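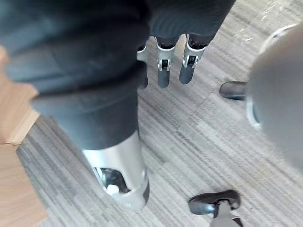 Wrist view full of sleeve during hand-guided demos: what do I change?

Posted by Theresia Widmer, 23/08/2026

Two-arm setup, fabric sleeves on both arms, three-fingered hands, small wrist cameras. I'm teaching it to pass a cloth from one hand to the other by taking hold of the arms and walking them through the motion. I have 257 demonstrations so far and a sore shoulder to go with them.

My trouble is the wrist view. Whenever the arms come near each other, I get a fine study of gray fabric, three fingers of the other hand hanging down past it, and a great deal of carpet. The hand the camera rides on is a blur down the right side. If I were the robot I would conclude that my job was upholstery.

Should I throw these out and start over by remote control, or can I fix my technique? I record in the Pellport software and can trim the start and end of each run, but nothing in the middle.

Kwame Odoi

Don't throw them out yet. A wrist view blocked by the other arm is normal in a handover, and the robot will meet the same blocked view when it does the job alone. It may as well get used to it.

What I'd look at is how long it stays blocked. When you push two arms around by hand, your own elbows decide where the robot's elbows go, and they end up stacked because that's comfortable for you. I had 402 runs like that in February. I kept the ones where the view cleared before the fingers closed and dropped the others, with much sighing.

For new runs, start with the arms wider apart and bring the giving hand in from the side. Park the receiving hand first, then leave it alone. Also check that the sleeve isn't bunching toward the wrist. Mine crept forward a little every run and I blamed the software for a week.

If you have a fixed camera looking at both arms, record that too.

Senad Matić

remote control. always. you can't see the wrist feed while you're hugging the robot

Ohemaa Agbenyega

Senad has a point, buried in there. With remote control you look at the same feed the robot gets, so you notice the sleeve and steer around it. The price is that you lose the feel of the contact, and cloth is all feel. My first 500 remote runs on our Atinga rig were mostly a record of me missing the corner of a towel.

I do the approach by remote and guide the last bit by hand, saved as two separate tasks. It's clumsy and I wouldn't show it to guests, but it works for me.

Theresia Widmer

Sleeve was bunching. Pulled it back, going wider on the next batch. Shoulder sends its regards to Kwame.

Related threads
Arm drifts when I let go during a demo
How slow is too slow for hand guiding?
Wimano pedals: left for pause or left for save?
Naming 3,483 recordings without losing your mind
Remote control lag over office wifi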